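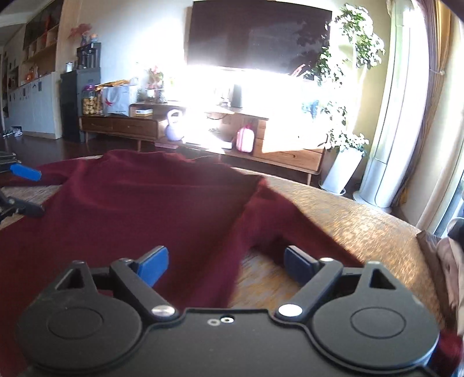

Prendelia Extends Tabletop Finish Guidance to Rental Kitchens and Shared Workrooms

Aug 11, 2020

Prendelia has published a revised edition of its care guidance for oiled and waxed tabletops, extending the scope to furniture in rental kitchens, studios and shared workrooms. The previous edition covered private homes only. The new text replaces it in full and applies to all tables sold under the Lekwood and Meireles lines.

The main change concerns the interval between maintenance coats. Owners were previously told to re-oil once a year regardless of use. The revised edition separates surfaces into 2 classes. Light-use surfaces stay on the annual schedule. Heavy-use surfaces, defined as those wiped down with a detergent solution on most working days, move to a coat every 7 weeks for the first year and are inspected after that.

Adelino Pinheiro, who edited the document, said the annual figure had been carried over from an older leaflet and did not fit the way many tables are now used. "A table in a shared room gets cleaned by whoever used it last, with whatever is under the sink," Pinheiro said. "The oil goes first at the edges and in front of the chairs. The middle can look fine for a long time after that."

The inspection method is a water drop test. A drop is placed on the surface at each corner and at each seating position and left for 12 minutes. If the wood under the drop has darkened when it is blotted, the surface needs a coat. If it has not, the test is repeated at the next inspection. The previous edition relied on appearance alone, and the revision states that loss of sheen is not a dependable sign on matte finishes.

Abrasive grades have also been changed. Sanding between coats is now done with a finer paper, along the grain, with the dust removed by vacuum and a dry cloth. Damp cloths are no longer recommended at this step. Steel wool has been removed from the list of accepted materials for oak because fragments left in the pores can cause black staining when they meet moisture. Synthetic pads may be used in its place.

A section on cleaning products is new. It permits diluted dish soap and plain water, and excludes ammonia, chlorine bleach and any product labeled as a degreaser. Alcohol-based disinfectants may be used on hard-wax finishes if wiped off at once. On oiled finishes they are listed as unsuitable, and the guidance suggests a washable cover for rooms where disinfection is required between users.

Chanida Chuensuk, who manages furniture for the Clekau studios, said the change would add work but make it easier to plan. Her team had been treating tables when complaints came in. "We had tops that were three coats behind and tops next to them that had been done twice in a month," she said. "A log sheet on the underside is enough to fix that."

A printable log sheet is included as an appendix. It has columns for date, product, number of coats, test result and initials.

The safety notes are largely unchanged. Cloths soaked in drying oil must be laid flat outdoors to dry, or kept under water in a closed metal container before disposal, as they can heat up and ignite when bunched together. Rooms should be ventilated during application and until the surface is dry to the touch.

Lacquered and laminate tops remain outside the scope. Prendelia said a separate sheet for lacquered surfaces is planned for October. Existing warranties are not affected by the revision, and owners who have followed the annual schedule do not need to strip or refinish their tables before moving to the new one.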